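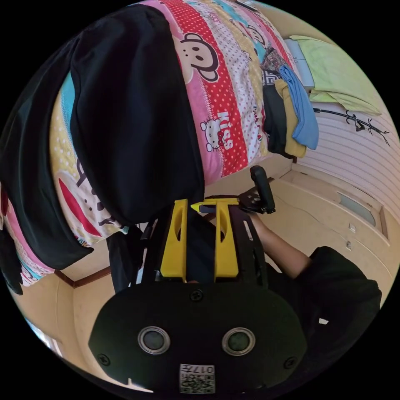
One attendee from the Gemthorpe side asked that the water main item be moved up, as the contractor's price for the Wustow Lane section lapses at the end of July. The chair agreed, and the agenda was taken out of order.

12 comments

Item 3 (taken first). Wustow Lane water main
The engineer's report was taken as read. The existing cast iron pipe between the pump house and the Gemthorpe junction has had 4 recorded breaks since the last inspection. The report recommends replacing 633 feet of pipe and fitting 2 new isolation valves. Two methods were priced: open trench and pipe bursting. Open trench is cheaper per foot but requires a full road closure. Bursting needs access pits only, and the lane can stay open in one direction.

Members discussed service connections. There are 64 on the affected section, all of which must be dug by hand under either method. Bogdan Utilities has included this work in its price. Ranau Pipeworks has listed it as an extra.

Resolved: to accept the Bogdan price for pipe bursting, subject to written confirmation of the reinstatement terms. One abstention.
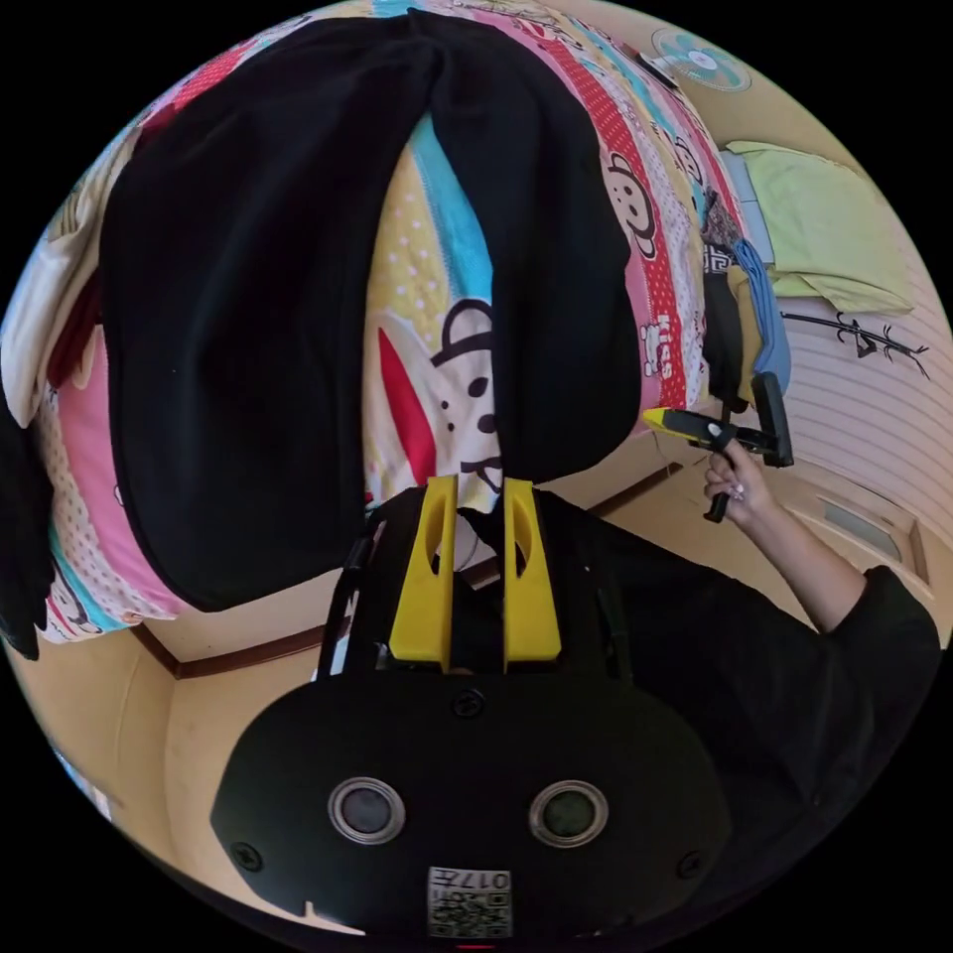 METERING AND BILLING

Item 1. The revised reading schedule was approved. Meters on the Ranau Road loop will be read in the first week of the billing period. Estimated readings are to be marked as such on the bill.

Item 2. The leak adjustment policy was deferred. The draft does not state whether a repair receipt is required. Clerk to redraft paragraph 4 and circulate.

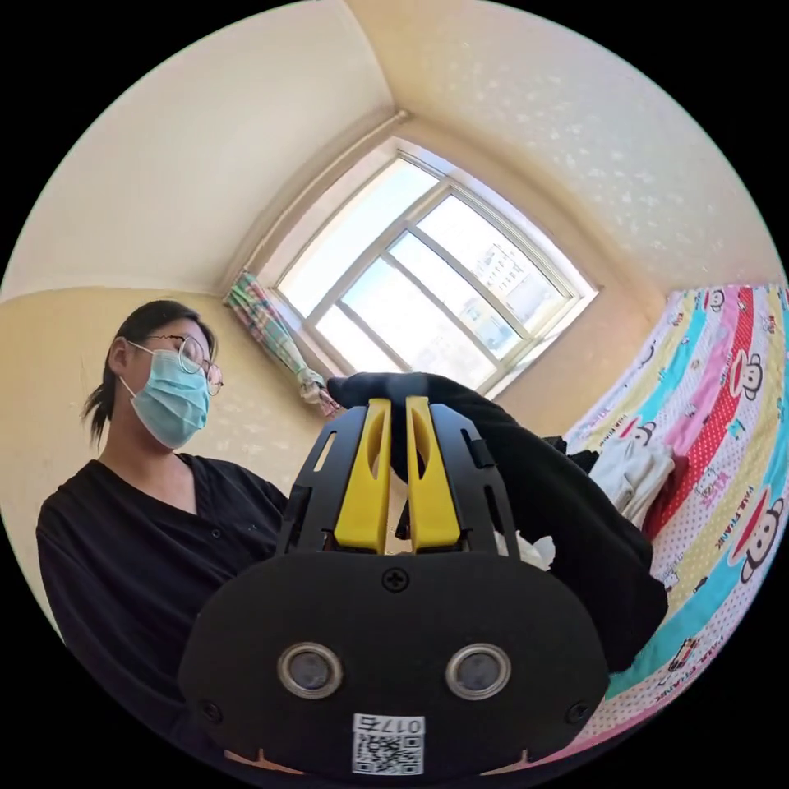

Will customers on Wustow Lane lose water during the work?
Each connection will be shut off for part of one working day while it is transferred, and a temporary surface line will supply the section the rest of the time.

Item 4. Correspondence was noted. No action.

Meeting closed at 8:40 p.m.

Shares: 2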